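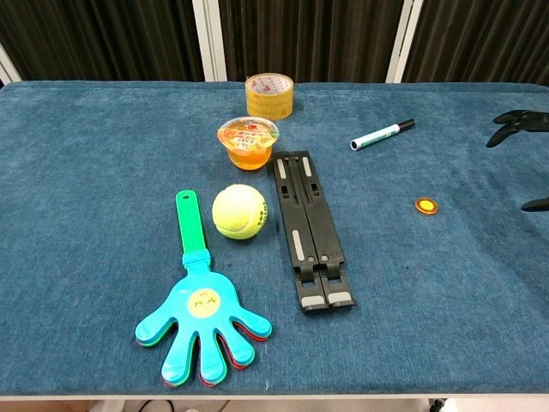 Tape and something sweet, the beginnings of many a good parcel.

My grandmother never trusted a parcel she could lift with one hand. She lived above the bakery in Durcombe for most of her life, and every April, when the spring coats were put away and there was a bit of floor free in the back bedroom, she would begin filling a box for her sister overseas. It took her 10 days, sometimes longer if the weather was good and she was wanted in the garden, and we children were allowed to put in one thing each as long as it wouldn't melt, leak or smell.

I thought of her when I went to see Irena Pawlak, who has been posting boxes to her family since she moved here as a young nurse and has kept a notebook of everything she sent. The first entry is for tea, tights, a jar of mustard and a child's raincoat. "The mustard broke," she told me, turning the page with great tenderness, "and my brother wore that raincoat to school all winter, smelling like a sausage." She has filled 3 notebooks now, and the later ones are all vitamins and phone chargers, with (I was glad to see) the odd jar of mustard still getting through.

You might think the habit would have died out by this time, with so much to be had at the press of a button and delivered by morning. Mohit Solanki, whose shop on Parier Street has had a post counter in the corner since his father's day, says otherwise. He took in 600 boxes bound for abroad last December, and he reckons he could tell you what was in half of them by the rattle. Biscuits have a sort of shuffle to them. Sweets hiss. Books make no sound at all, but you know about it when you come to put one on the scales!

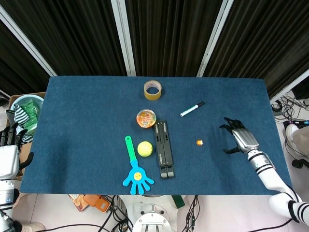
Packing tape, with a marker close by for the address.

There is an art to it, of course, and everyone I met was quite sure that theirs was the right one. Jadwiga Wilczyńska rolls her jars in socks and won't hear of newspaper. Notburga Lanz writes the address on all six sides and again on a slip inside the lid, having once had a Christmas cake go missing for the whole of Lent. Witold Tokarz packs on the kitchen table late at night with the radio on, and always leaves the last corner empty until the morning, in case he wakes up having remembered something.

What I liked best was how little of it was needed at the other end. Irena's brother can buy mustard. He has a perfectly good supermarket at the bottom of his road, and he has told her so many times, generally on the telephone, generally while she is writing down what he would like in the next one.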